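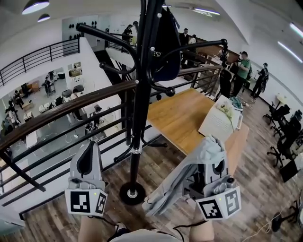

Fig. 1. Coat rack task, head view. Both marker cubes are in view, and the right gripper has hold of the cloth.

Robot Software, Session 4: From two grippers to one trajectory
Handout for the Clirnbridge summer course, June 29, 2024

Last time we talked about policies as if the training data simply fell out of the sky. Today I want to go backwards and look at the software that sits between somebody hanging up a garment and a clean array of poses you can train on. It's my favorite part of the whole stack (I know, I know), and it's where most of your bugs are going to live.

Start with frames. You have a world frame, a head camera frame, and one frame for each gripper. The square markers on the cubes give you the gripper pose in the head camera, as long as the head camera can see them. Write that as T_head_grip. What you want is T_world_grip, so you multiply by T_world_head, which you get from visual odometry. Please write the frame names into your variable names! Every year I get a notebook full of things called T1 and T_new and we spend the whole lab hour working out which way they point.

Now, what goes wrong. Lift your arm up to a hook and the cube turns away, or the cloth swings across it, and the detection is gone. Our tracker in the Nyamweya repo coasts on the gripper's own camera for short gaps and flags the long ones. Don't interpolate across a flagged gap just because the curve looks smooth afterwards. I did that once with a whole batch of towel data and the trained policy cheerfully pushed its hand through the rack pole.

Small square markers also have the flip problem: seen nearly head on, two different tilts fit the corners almost equally well. You'll see it as a jump in orientation while the position barely moves. Check rotation first, then position.
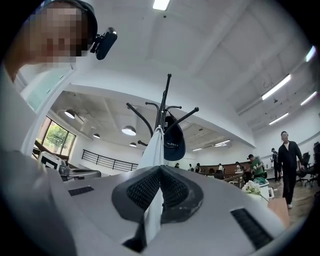
Fig. 2. The same task from a gripper camera, with the rack straight ahead and a cap on it.

The gripper view is a very different animal. It has plenty of background texture for odometry, with ceiling lights and railings and furniture at all sorts of depths, but people walk through it, and a feature on a walking person is a lousy landmark. Zivmont (the odometry package, see the lab sheet) throws out most of those by its residual check. Cloth is sneakier, as it moves slowly and close to the lens. Mask the lower part of the image before you extract features – the mask file is in the config folder and you'll need to adjust it for your own gripper.

Then there's time. Each camera has its own clock, and an offset of 20 milliseconds is enough to smear a quick wrist turn. The recipe I use: compute angular speed from both streams, cross-correlate, shift, and look at the plot with your own eyes before you accept the number.

For the lab
Work in groups of 2. Load the coat rack episodes in Cadov, run the tracker with the default settings, and plot rotation jumps for each hand. Pick one bad stretch and work out whether it's a flip, an occlusion or a clock problem. Hand in the plot and a paragraph on how you decided. Half a page is plenty.

Reading for July: the chapter on hand-eye calibration, skipping the proofs if you like. We'll need the AX = XB part right away.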